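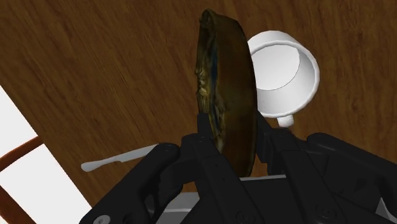

Every spring the high school in Hendonton holds a public evening for its technology students, and every spring somebody on the school board asks why the robotics elective spends so much of its time on a computer. I teach the elective, so I am not neutral. The question is fair, though, and it deserves a longer answer than the one I give in a hallway. Take the table-clearing unit, which runs from January until the end of the term. The students work in simulation, with a gripper, a wooden table and a few ordinary things from a kitchen. A plate held on its edge between two black fingers, with a white mug standing just behind it, is a problem that can keep a pair of sixteen-year-olds busy for a week. I think that week is well spent, and I think we should do more of it.

The objection usually comes in two parts. The first is that simulation is not real robotics. The second is that teenagers sit in front of screens enough already. I will take them in order.

When I started the elective we had one physical arm. It was a Ditberg, bought used, and it was a good machine for what it was. The class had 14 students in it. A period is short, and by the time the arm was powered up and checked, two students got to use it and the rest watched. I kept a log for one term. In that term the arm made 223 attempts to pick something up. Spread over a whole class, that is almost nothing. A student could go through the course and make fewer tries at the central skill than a beginner on a basketball team makes free throws in one practice.

Last term a single pair, Vicente Bustos and his partner, ran 935 attempts on plates alone. Most of them failed. The gripper closed too low and the plate tipped, or it closed too high and the plate slid out, or it came in at an angle that sent the fingers through the place where the mug was standing. Each failure was saved, and each could be run again from the same starting point with one thing changed. That last part matters most to me. On the physical arm, no two tries started the same way, because a student had put the plate back by hand. The students argued about causes and never settled anything. In simulation they can move the approach a little to one side, leave everything else alone, and find out.

I have heard it said that this makes things too easy. I would invite anyone who believes that to sit down and try it. A plate is thin, wide and round, and it lies flat. It gives a gripper very little to hold. Once it is picked up, it blocks the view of whatever is behind it, and it sweeps through a lot of space when it turns. Students who came in expecting to write something clever about artificial intelligence find themselves drawing circles on graph paper and working out clearances. Several have told their math teacher that they finally see what a rotation is for. He passed this on to me with some surprise.

There is a cost argument too, and I don't want to hide behind it, but it is real. A replacement set of fingers for our old arm was $700. We bought two sets in three years. The simulation runs on the computers the school already owns, and a student who makes a bad mistake at two in the afternoon can make a better one at five past. I have watched careful, quiet students hold back from the physical arm because they were afraid of breaking it in front of other people. Those same students are often the boldest ones on the computer. They try the strange approach and get to see what it does.

Now for what the critics have right. A simulated plate does not behave exactly like one from the cupboard. Friction is a number that somebody typed in. The lighting is kind. If we stopped there, the students would leave with too high an opinion of their own work, and some of them would be in for a shock at their first job. So we don't stop there. In the last weeks of the term each pair takes its best method to the physical arm and tries it on real dishes. Last term the best pair succeeded on 86 of its tries in simulation out of a final set of one hundred. On the arm it did a good deal worse. The written report on why it did worse is the largest single piece of the grade, and I would rather read one of those reports than any trophy inscription.

That brings me to the other proposal I keep hearing, which is that we should drop the unit and put the time into the Trallholm contest. My colleague Cristóbal Sepúlveda coaches a contest team at another school and makes the case well. His students are excited, they travel, and they have something to show their parents. I have been to Trallholm twice and enjoyed it both times. But a contest team has a driver, a builder and a programmer, and by the second month everyone knows who they are. The others carry boxes and cheer. An elective has to teach everybody on the roster — including the ones who signed up because it fit their schedule.

As for screens, I don't have much to say. A student working out why a plate slipped is using a screen in the way a student in the library is using a chair. What I look at is the notebook next to the keyboard, and whether there is anything in it.

The board votes on next year's electives in May. I have asked for the unit to stay as it is, with one more week added for the physical arm at the end. Mrs. Domínguez, who has the room after us, has already agreed to swap periods if it passes.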